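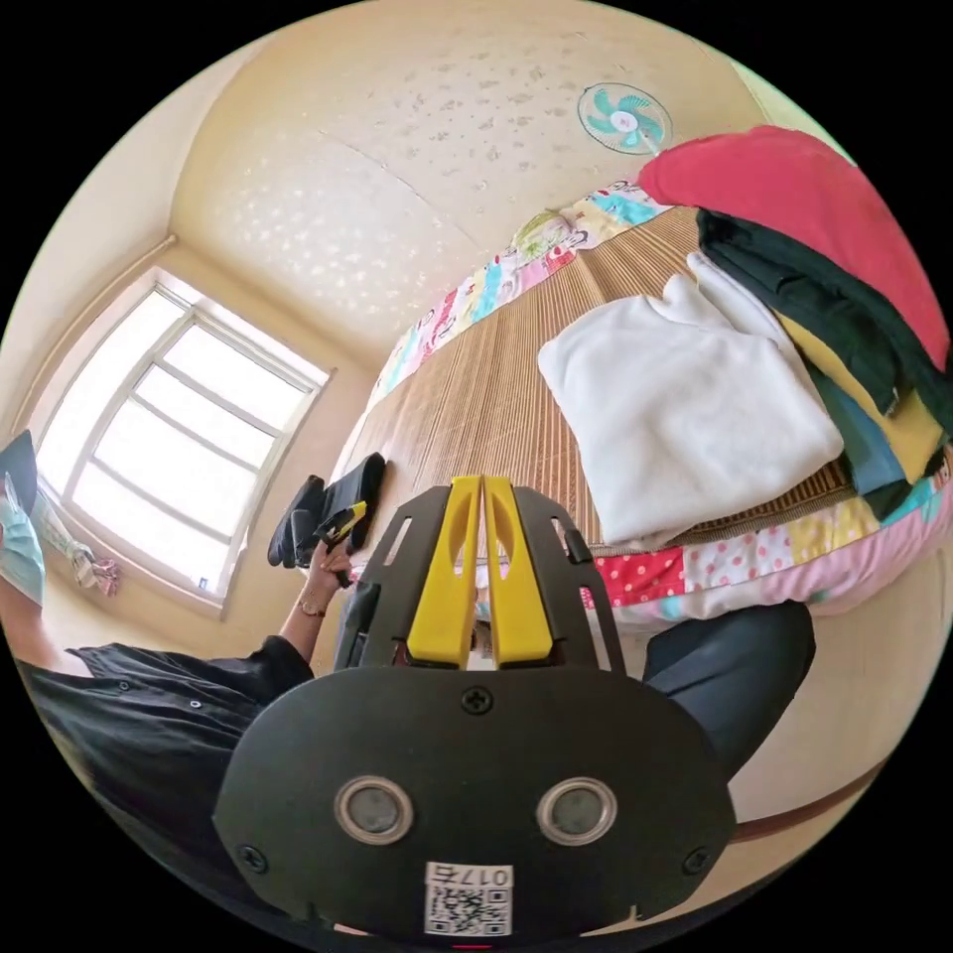 Estera de verano sobre colcha de retales.

Foro Wetosia — Ropa de cama

skundard_40
Se consulta si procede colocar la estera directamente sobre la colcha, conforme a la disposición mostrada.

Flutora
No se aconseja. La superficie acolchada cede y las láminas se resienten. Conviene retirar la colcha en abril.

charpentier984
Respetuosamente, discrepo. Mantengo esa disposición desde hace dos veranos sin daño alguno — siempre que la colcha quede bien tensada.

skundard_40
Agradezco ambas respuestas. Tensaré la colcha.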